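Oct 23, 2022
Dalia Amrani

Remote sessions in the simulator, Hidesska table layout. Task is the same as on the last page: right arm handles the round brown piece at the tray, left arm stays out of the way until it is needed. I drove both arms from the Panura handles. Kaufmann bench not touched.

Logged 13 runs, kept 10. The three I threw out were all mine. Twice I squeezed the left handle without meaning to, and once I lost track of which way the wrist was turned and had to back out. Episode numbers run from 332, and the notes file has the bad ones marked.

The right gripper takes up a lot of the view once it has hold of the piece, so I was judging height over the red tray mostly from the shadow. Slower than I'd like. Left arm I parked over bare wood with the fingers closed, pointing toward the white placemat.
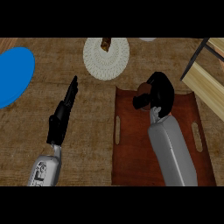

p. 378

Changed the handle scaling halfway through – smaller arm motion for the same hand motion. Easier near the tray, tiring on the long reaches, and I had to re-clutch more often. The re-clutch pauses show up as flat spots in the joint traces. Sultard's trimming script should take them out but I haven't checked whether it also eats the short pause before release. Don't train on these until somebody looks.

Next: same layout, left arm goes for the brown twisted piece on the placemat. It sits far up the table and I expect the reach to be awkward. Try the old scaling first.

Left handle trigger still sticks. Cleaned it, no change.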